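Open house at Stamiretti, Jan 22, 2019

The invitation promised "a frank look at our planning stack," and I will travel a fair distance for frankness. Stamiretti occupies the upper floor above a tile showroom, and the elevator was out, so we all arrived at the planning stack breathing hard.

Sandamali Dewan runs the software side and gave the tour. Her team writes Tokden, a task planner that takes a goal such as "computer, assembled" and breaks it into motions an arm can carry out. The motions go to a separate controller called Uvia. The two programs share a message format and, I gathered, very little affection.

Most of the visit was spent at one cell, where the job is to get parts out of a fixture and into a desktop tower. Tokden keeps a tree of what has to go in before what. Processor before cooler is easy. Whether the drive should go in before the expansion card had been argued over since July, and the planner now picks whichever order leaves the gripper more elbow room.
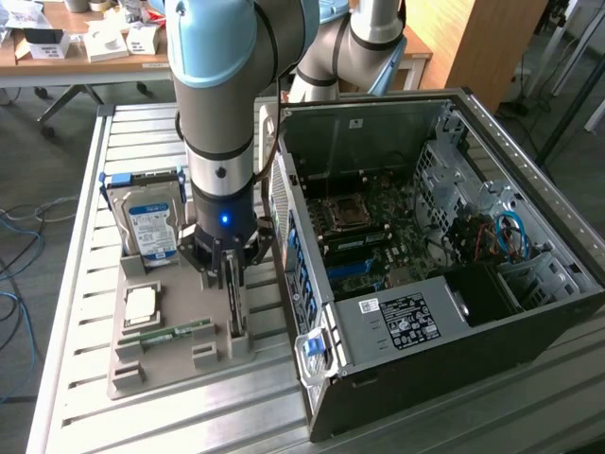 The parts fixture and the open tower, with the fingers down at the card slot.

The part I came for was grasp selection. For each component the software proposes 300 candidate grasps, throws out those that would hit a fixture wall, and ranks the survivors. Dewan showed us the ranking on a monitor, where good grasps are green and bad ones are red. Thin upright parts come out mostly red. She scrolled through a log of 1,876 rejected plans with what I can only call pride.

Assunta Valentini handles perception, meaning she gets blamed when the arm is confidently wrong. Shiny metal is her enemy. A heat spreader can look like a hole in the depth data, so her code fits the known shape of the fixture first and works out the part poses from there. I asked what happens if someone bumps the fixture. "We refit," she said, and looked at the man standing nearest the bench.

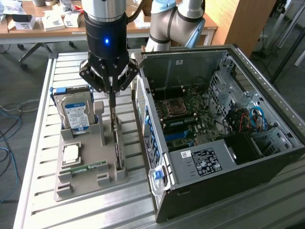

Gripper over the fixture. Processor and memory module sit to the lower left of the case.

Questions ran long. A visitor from Uddin wanted to know about replanning time and was told 2 seconds, then told it depends, then shown a graph. The graph had no units on one axis - Dewan said they were fixing that.

Coffee was in the hallway. There were 17 of us and one working machine, with a queue no planner had looked at. I took the stairs down with a brochure on Tokden and, from the showroom, another on grout.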